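Ticket 1463: Shelf labels in supply room do not match stock list
Opened by: Nuria Vidal
Assigned to: Valentina Gallardo
Priority: low
Status: open

Stock list shows 84 lines for the supply room. Shelf labels stop at 30. Clear tubs with lids are entered twice, once under Benavides and once under Flarkley.

VG: Merged the duplicate tub entries under Flarkley. Reprinted labels 31 to 84. Adhesive did not hold on the white shelves.

NV: Use the Trudard label stock. Tubs stay off the list until relabeled.

VG: Ordered. Ticket stays open until delivery.
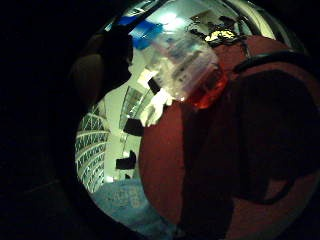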